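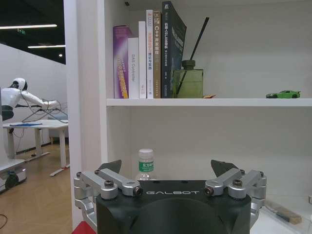
Latska White Bookcase, open shelf

White all over, thick side panels, straight shelf boards. Holds books. Holds the other stuff that ends up with the books too. Made by Latska, sold and shipped by us at Dollport.

In stock again as of 3rd July. Last batch sold out in January and we're sorry about the wait, supplier trouble, all sorted now.

Good for
Study, bedroom, office corner. Stand your tall hardbacks and programming manuals on the upper shelf, keep a bottle of water on the lower one where a spill can't reach them. Reed diffuser at the end of the row is fine, just put a saucer or coaster under it. Diffuser oil WILL mark the finish and we can't replace a shelf for that.

Size and weight
Full measurements are on the spec sheet, please check your wall before ordering. Board limit is 20 kg per shelf, spread out evenly. Heavy reference books go at the bottom.

In the box
Side panels, shelves, back fixings, wall strap, hex key
2 spare shelf pins
Instruction leaflet (the pictures are small, theres a bigger version on the support page) 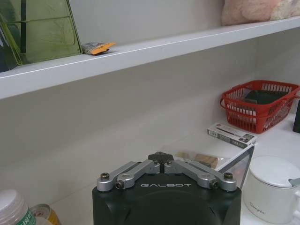
Matching pieces
Pudport wall shelf, same white. Long, plain, clean front edge. Goes nicely over a desk or table, leave yourself enough height to sit up under it. Wall screws not included, ask at the hardware store what suits your wall.
Cho desk top, white, smooth. Legs sold seperately.
Whites are matched across all three but older stock may have yellowed a little. Order together if you're fussy about it.

Cleaning
Damp cloth, dry cloth. No scouring pads. No bleach. Pen marks come off with a little dish soap if you get to them early.

Delivery
Flat packed, curbside only. Over 4000 shipped so far. Corners do get knocked, so open the box the day it comes and send us a photo if anything's chipped. You have 19 days to report damage.

Returns
Unbuilt, in original box. Built ones, talk to us first.

Color: white only. Oak finish discontinued, please stop asking, we miss it too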